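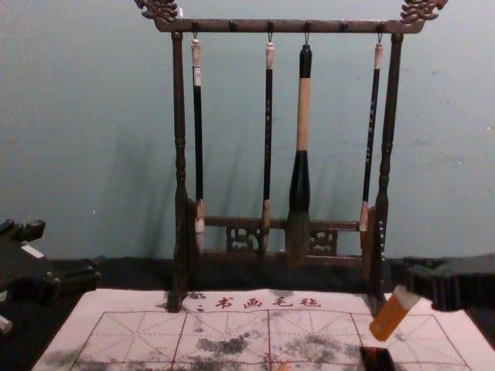 Brush rack and practice felt between the two grippers

Budgeting for a two-arm setup: what do I buy first?

Asked by Selma Todorova, 2024-10-03

I'm putting together an equipment list for a small manipulation project at a community workshop in Udbridge. The task is desktop calligraphy tools: take a brush off its hook, put it back, straighten the felt, that kind of thing. Two arms, parallel grippers, one chest-height camera and one small camera at each wrist.

We have money for the arms. What I can't work out is how to split the rest. My draft so far:

Spare gripper fingers: 15 pairs
Wrist cameras: 2 plus one spare
Brushes, felts and other consumables: $200
Mounting hardware and cable: whatever is left

Stitlow quoted us a bundle with grippers and cameras together. Varkton sells the grippers separately with a 7 week lead time, but the fingers can be swapped with one screw. The order has to go in before the end of the year and the arms need to be running by April.

The brushes are the awkward part. The handles are thin except for one big one, and they all hang from small hooks by loops. I don't know if that calls for a different gripper or only different fingers. The rack also has carved dragon heads and turned posts, so there is plenty for a finger to catch on.
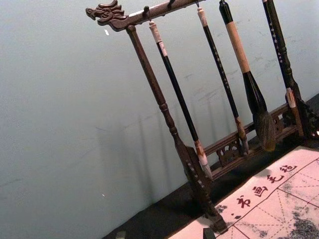 Shehu replied that the gripper was the wrong place to start and the wrist cameras should be settled first. Full answer below.

Answer 1 (accepted)

Work out what the wrist camera has to see before you pay for anything else. Hooks and loops are small and dark, and if the camera can't focus at the distance you grasp from, a better gripper won't help you. Ask both sellers for the minimum focus distance in writing. If the Stitlow bundle has fixed-focus cameras, ask to try one before you sign.

On the gripper: same gripper, different fingers. You want enough opening for the thick ferrule on the big brush and a soft pad for the thin handles. Check the stroke on the data sheet against the widest brush you own. Measure it with calipers.

15 pairs of fingers is too many to start with. Buy a few of each shape, run them for a while, then order more of whichever one you keep using. The exception is if the seller is slow to restock. Put the difference into cable and mounts, which people always underbudget. Flexible cable for two arms costs more than you'd expect, and you will want strain relief at the wrist.

I would also get a second rack. If an arm snaps a carved end off the only one you have, you are stopped until another arrives.

Answer 2

Go with Varkton. We used them and it was fine.

Answer 3

Your consumables line looks low to me. Felts get stained and that changes how they look to the camera, so decide now if you're going to replace them or leave them in. We went through 17 in one project and hadn't budgeted for any. Same with brushes — the hair splays once it has been squeezed a few times.

Also count the lead time from the day the purchase order is approved, not the day you send it in for signature. Ours sat on a desk for most of a month.

Comment from Selma Todorova

Thanks. I've cut the fingers down and added a second rack and more felts. Still waiting on Stitlow for the focus distance.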